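Reseña: la cocinita Lesden de color crema, seis meses después

Por fin me siento a escribir sobre la cocinita. Varias madres del grupo me lo habían pedido y yo iba dando largas, primero por las fiestas y luego por pura pereza, pero ya está bien.

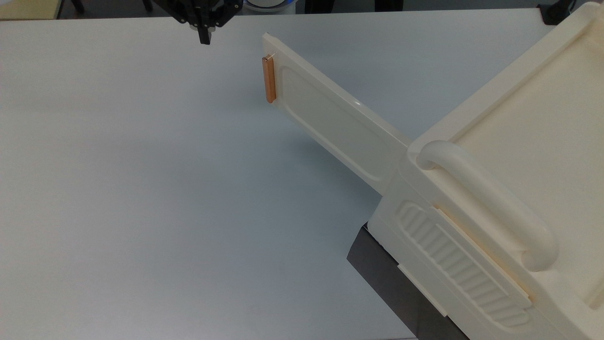
La compramos en julio, cuando mi hija acababa de cumplir tres años y estaba empeñada en «hornear» dentro de la caja de los zapatos. Veníamos de una cocina de madera heredada de unos primos, muy bonita, pero con las bisagras destrozadas y unas astillas que ya no había manera de lijar. Yo quería algo de plástico, fácil de limpiar y que no me llenara el salón de rosa chicle. La Lesden la encontré en Skunditz, una tienda pequeña que tiene más catálogo en la web que en el local, y me costó decidirme entre esta y la Moledus, que es más alta y lleva luces y sonidos. Ganó la Lesden por silenciosa. No me arrepiento ni un solo día.

Lo primero, el color. Es un crema cálido, tirando a marfil, y queda precioso en casi cualquier sitio. Tenía miedo de que en persona fuese amarillo de electrodoméstico viejo, y qué va. El tirador de la puerta es pequeño, de un naranja cobrizo, y me parece un detalle buenísimo: le da un aire de cocina de verdad sin ponerse cursi. Mi hija lo llama «el botón de oro» y hay que abrir siempre tirando de ahí, nada de meter los dedos por el lado.

La puerta es lo que más me ha gustado. Lleva un panel rehundido con las esquinas redondeadas y un reborde en relieve, y el plástico tiene un brillo que al principio me echaba para atrás (pensaba en las huellas, claro) y que luego ha resultado comodísimo de mantener. Un paño húmedo y listo. Le ha caído puré, témpera, yogur de fresa y una cosa verde que nunca identificamos, y todo ha salido. Con el rotulador permanente hubo que insistir un poco más, y queda una sombra si sabes dónde mirar.

El montaje lo hicimos en 40 minutos, con un destornillador normal y la niña «ayudando», que ya es decir. Las instrucciones son solo dibujos y hay un paso, el de las bisagras, en el que es muy fácil poner las piezas al revés. Nosotros lo hicimos mal a la primera. Si la puerta roza al cerrar, desmontad esa parte antes de seguir, porque luego cuesta el doble llegar al tornillo. Y no apretéis con taladro, por favor, que es plástico.

¿Aguanta? ¡Muchísimo! Aquí se abre y se cierra esa puerta todo el santo día. Se han sentado encima del mueble, han metido dentro un peluche más grande que el propio horno y una tarde entera funcionó como garaje. La bisagra sigue firme. Ladan Shirazi, que tiene la misma en su casa para los mellizos, me contó que a ella se le aflojó el tirador en otoño; lo apretó y no ha vuelto a moverse. El nuestro, de momento, perfecto.

Ahora las pegas, que también las hay. Es un trasto voluminoso – mucho más de lo que parece en la web – y no se pliega ni se desmonta con facilidad, así que pensad bien dónde va a vivir. Nosotros tuvimos que mover la estantería de los cuentos. Tampoco trae ningún accesorio, ni una triste cazuelita, y eso por 36 euros no me parece grave, pero conviene saberlo si es para regalar. Yo le añadí un juego de cacharritos de Hagedorn que va muy bien de tamaño y que cabe entero dentro con la puerta cerrada. Otra cosa: la puerta abierta ocupa bastante por delante, y en un cuarto estrecho te la vas a comer con la espinilla. Lo digo con conocimiento de causa.

El envío tardó lo suyo y la caja llegó con una esquina aplastada, aunque dentro no había nada roto. Escribí a la tienda por si acaso y me contestó Vichien Noiphan, amabilísimo, que me mandó una bolsita de tornillos de repuesto sin que se la pidiera. Todavía la tengo en el cajón.

Un truco que nos ha funcionado: ponerla de vez en cuando encima de una mesa grande y despejada en vez de dejarla en el suelo. Juegan de pie, caben dos niños sin empujarse y los mayores podemos participar sin dejarnos las rodillas. Eso sí, hacia el centro del tablero y con alguien delante, que pesa poco y se desliza si tiran con ganas.

¿La volvería a comprar? Sí, y en el mismo color. Para un peque de dos a cinco años me parece una compra estupenda, sobre todo si os gusta que los juguetes no hablen ni canten. Si el vuestro necesita botones y musiquitas, mirad mejor la Moledus, que una vecina la tiene y su hijo está encantado.

Puntuación: 4,5 sobre 5. El medio punto se lo quito por las instrucciones de las bisagras.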